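## 4. Practice table, small items

Plivolico club handbook, home practice section. Do this before your first session at the Luvmont round. Takes one evening if the gripper is already paired (see 3).

1. Clear a patch of table. Put a towel down so small parts don't roll.
2. Set the box open with the lid standing up. Clip on the rim is fine, leave it.
3. Pick your items. Mix soft and hard. Lids, cloth, a little plush, something knitted.
4. Check both finger pads are on straight. Crooked pads = dropped lids.
5. Open the fingers all the way, then close slow. Stop when the item holds, dont squeeze. 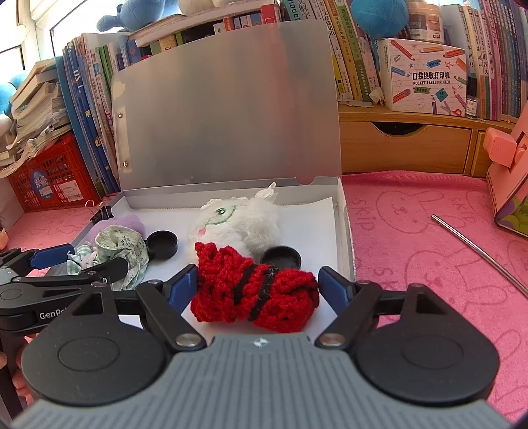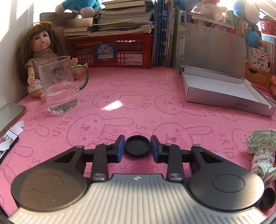 Blue finger pads and the bunny towel in both.

6. Lift straight up, move over the box, lower, let go. No throwing.
7. Do 6 picks per item, then swap.
8. Empty the box and go again from the towel side.

**Note:** Flat lids are the hardest. Come in level, pads either side, and go lower than feels right. Knitted stuff is forgiving, start there if your new.

**Note:** Each run in Raju needs its own name. Team, table, item. If you forget you'll be renaming 700 files in December like we did.

**Caution:** Fingers out of the linkages while closing. They pinch.

**Caution:** Drinks well back from the work area. Same for phones.

Sun on the table is OK for practice but not for scored runs, pull the blind. Scored runs cap at 600 seconds, set-up included. Upload to Plasaton the same night, charge the gripper, coil the cable loosely. Spare pads are in the club tub, sign them out.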